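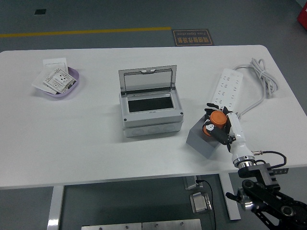 Electrical bench inspection: sheet 4, assembly table
Site: Culow workshop, Longo Street
Inspected by: Ilaria Serra
Reviewed by: Gualtiero Rinaldi
Date: November 12, 2025
Scope: table, small enclosure, portable power board, wall plate and paperwork. Fixed wiring is on sheet 5.

Result codes: P = pass, C = pass with comment, F = fail, N = not tested

1. Work surface

1.1 Table stable, no rocking when leaned on: P
1.2 Corners rounded or capped: P
1.3 Surface clean, no offcuts or loose strands of copper: P
1.4 Floor clear on the access side: C
Comment: Flex from the power board hangs over the table edge to the floor. Acceptable while the board is in use at the bench. Not to cross the walkway. See 3.5.

2. Distribution box, light grey plastic, hinged clear-tinted lid

2.1 Lid opens fully and stays up unaided: P
2.2 Hinge pins seated both ends: P
2.3 Latch tab intact, closes with a click: C
Comment: Latch engages but needs firm pressure at the centre. Monitor.
2.4 Front knockouts intact: P
Comment: Row of three, all closed. Remove only the ones needed for the job. Any opened by mistake must be plugged before the box is energised.
2.5 Cover screws present and tight: P
Comment: Front pair checked by hand driver. Do not use the impact driver on these, the plastic bosses split.
2.6 Aperture in cover fitted or blanked: N
Comment: Box is not yet populated for service. The cover opening must be filled with devices or blanks before connection. Rinaldi to recheck.
2.7 Box isolated from supply during inspection: P

3. Power board, white, multi-outlet

3.1 Casing free of cracks and heat marks: P
3.2 Outlets free of dust and debris: P
3.3 Flex undamaged along full length: P
Comment: Run through the fingers from board to plug. No nicks or flattened sections.
3.4 Cord grip holds at the board end: P
3.5 Flex not coiled under load: F
Comment: Slack is looped on the table beside the board. Lay it out straight before any heater or heat gun is plugged in. Same finding as last round. A shorter lead is on order through Jelell.
3.6 Test tag current: C
Comment: Tag legible but worn. Replace at next test.

4. Wall plate and paperwork, oval tray

4.1 Plate free of chips: P
4.2 Fixing screws bagged with plate: C
Comment: Bag found in the Camoria drawer, not with the plate. Returned.
4.3 Product card kept with the parts: P
Comment: Printed card showing the socket faces. Check the part number against the job sheet before fitting.
4.4 Tray holds parts and papers only, no tools or food: P

Actions
3.5 Straighten flex now, fit shorter lead when received. Serra, within 9 days.
3.6 Retag. Serra, next test.
2.6 Recheck before connection. Rinaldi.
2.3 Look at latch again in 60 days.

Bench may be used for assembly. No energised work on the box until 2.6 is signed.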